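Keeping Mugs, Counters and Day-Old Bread in Good Shape

My kitchen is small and it gets used hard. I bake most mornings in the cooler months, there is always somebody wanting coffee, and the one good stretch of counter has to serve as desk, pastry board and dumping ground for the mail. Over the years I've picked up a handful of habits that keep the place pleasant without eating up the whole morning, and since a few of you wrote in after the February page asking about tea stains and stale rolls, I thought I'd put them all down together.

Tea and coffee stains in mugs

Start with baking soda, because you have it already. Rinse the mug, leave it damp, and shake in enough soda to make a paste when you rub it with a soft cloth. Don't use a scouring pad, especially on plastic mugs, which scratch if you so much as look at them sternly, and every little scratch gives the next cup of tea somewhere to settle. Rub in circles, paying attention to the ring an inch below the rim, then rinse and look at it in daylight. If there's still a shadow, fill the mug with warm water, stir in a spoonful of white vinegar, and leave it by the sink until you've finished the rest of the dishes.

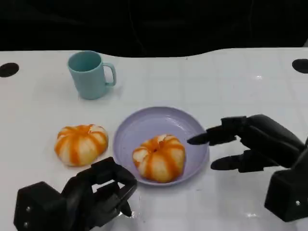
For the inside curve of the handle, where your finger goes and where a sticky film builds up that you don't notice until you have guests, an old soft toothbrush is the best tool in the house. I keep mine in a jar under the sink with a bit of tape around the handle so it never finds its way back to the bathroom (my family has been very nice about this). A drop of dish soap, a quick scrub, and you're done.

If a plastic mug has taken on a smell, and they do, particularly after soup, wash it well and pack it with crumpled newspaper overnight. In the morning throw the paper away and wash the mug again. I've tried it with coffee grounds too, and that works, but then of course you have a mug that smells of coffee grounds.

White and glossy surfaces

A glossy white top looks wonderful for the first ten minutes after you've wiped it. Then the sun comes round and you see every swipe of the cloth. I used to blame the cleaner, and I went through a whole shelf of them before I worked out that I was simply using too much. A small squirt of plain dish soap in a bowl of warm water will do an entire counter. Wring the cloth until it won't drip, wipe in long straight strokes from the back toward yourself, and go over it with a second cloth dipped in clean water. Then dry it. The drying is the part I skipped for years, and it makes all the difference to the streaks.

Seams and joins collect crumbs and flour. Run a dry pastry brush along them before any water goes near, or you'll be making glue. I bought my brush from Tamlow, the little kitchen shop near the post office, and it has outlasted two toasters. Any brush with soft, dense bristles would do just as well, so please don't go out specially.

If you have cable holes in a desk or a worktable that does double duty, wipe around the inside edge with a cotton swab now and then. I was horrified by mine.

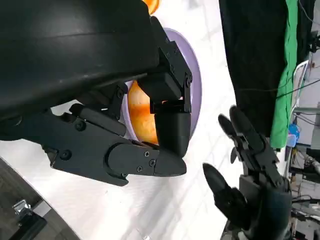 A black finger with small screw heads near the joint.

Speaking of screws, and I know this is wandering off a bit, do go round your kitchen once a season with a screwdriver. Pan handles, cabinet knobs, the lid of the bread bin, the legs of the stool that everyone leans back on. Snug them up by hand and stop as soon as they feel firm. A power driver will strip a small screw before you can say oops, and then you've got a hole that won't hold anything. If that has already happened in wood, break off a wooden toothpick or two in the hole with a dab of wood glue, let it set, and put the screw back in. My cupboard door has been hanging on toothpicks since we moved in.

Write down which driver fits what. I have a card taped inside the drawer, in my worst handwriting, and it saves me trying every one of them against the same stubborn pan lid.

Keeping bread and rolls

Now to the rolls. Crusty bread wants air and soft bread wants to be wrapped, and most of the unhappiness in a bread box comes from putting both in together. I keep a crusty loaf cut side down on the board with a clean towel over it for the first day, and anything soft and rich goes into a lidded tin as soon as it is completely cool. Completely cool, mind you. If you close the lid on a warm bun the steam has nowhere to go, and by breakfast the top has turned leathery and sad.

The tin I use is an old cookie tin from Jometti, dented on one corner, and I line it with a paper towel which I change whenever it feels damp. In hot, sticky weather I don't bother with the tin past the first day at all. Everything goes into the freezer, in bags with the air pressed out, and I take out only what we'll eat. 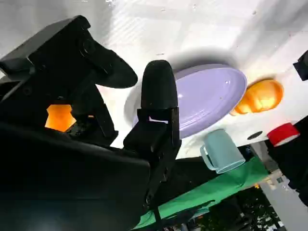 Can I keep rolls in the refrigerator?
They'll stay free of mold a bit longer, but they go stale faster in there than they would on the counter. Freeze what you won't eat by tomorrow, and warm it in the oven when you want it.

Which brings me to reviving. A glossy, egg-washed roll that has lost its spring can be brought back very nicely. Heat the oven to 325 degrees, flick a few drops of water over the roll with your fingers, and put it straight on the rack for 3 minutes. Give it a gentle squeeze through a towel. If the middle still feels tight, leave it a little longer, but stay in the kitchen, for a sweet crust goes from golden to much too brown while you're answering the door. Flaky things I don't sprinkle at all – the layers have butter enough of their own, and water only makes them limp.

The microwave will soften a roll, it's true, but you have to eat it at once. Leave it on the plate while you hunt for the jam and it'll be as tough as a boot.

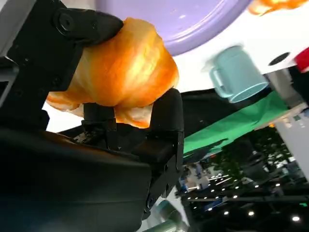

Puffy and golden orange on top, with paler, flaky edges.

When the bread really is past saving, tear it up and dry the pieces in a low oven until they snap. Crush them with a rolling pin in a bag, not too fine, and keep them in a jar. They're lovely on baked macaroni. Sweet bread makes sweet crumbs, so keep those in a separate jar (ask me about the meatballs sometime) and use them under the fruit in a pie, where they soak up the juice and save your bottom crust.

A word about towels before I go and see to the laundry. Flour sack towels are the ones to have for covering bread, and they should be washed without fabric softener, which leaves a coating and gives the crust a faintly perfumed taste. Wash new ones a couple of times before you use them. Mine hang on the oven door, and the one with the blue stripe is for bread only, which everybody in this house knows and about half of them remember.

Next month I'll get to cast iron, and to the reader who asked about the burnt sugar in her saucepan – fill it with water, bring it to a simmer, and let it sit. Don't chip at it!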